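Toltgate Clothing Share Opens Its Folding Room in Sunthorpe

SUNTHORPE, 1st September — Toltgate Clothing Share is delighted to announce the opening of its new folding room on Nuttall Street, where donated clothes will be sorted, smoothed out and folded before they go home with local families.

The room has been a long time coming! We first started talking about it back in April, when bags of T-shirts, sweaters and children's pajamas had taken over most of our hallway (and a good part of the front desk, too). Now there are woven mats on the floor, so a shirt can be spread out flat and folded properly, and plenty of wall to stack the finished piles against.

We like a T-shirt folded the old-fashioned way: face up first, sleeves in, sides to the middle, then up from the hem. It takes a little practice, and everybody has their own opinion about sleeves, but a tidy pile is so much nicer to choose from than a jumble in a box — and the bright colors do look cheerful stacked together.

Families may choose up to 15 items per visit, free of charge, and there is no paperwork beyond a first name and clothing sizes. Some 20 households from Sunthorpe and nearby Okville have already signed up for the opening month, and we would dearly love to see more.

Donations of clean, wearable clothing in all sizes are welcome at the side door. Please empty the pockets, and please keep it to 3 bags at a time, as our shelves are still going up. Short-sleeved shirts for older children are especially needed.
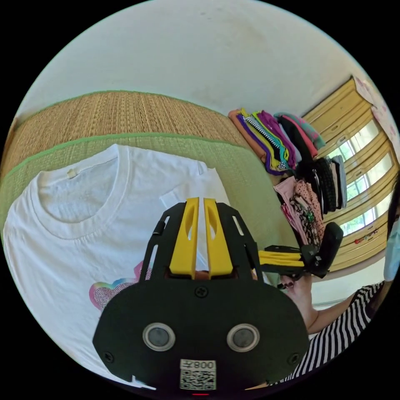
A white T-shirt with a rhinestone heart, spread out on a woven mat, with folded clothes stacked by the wall.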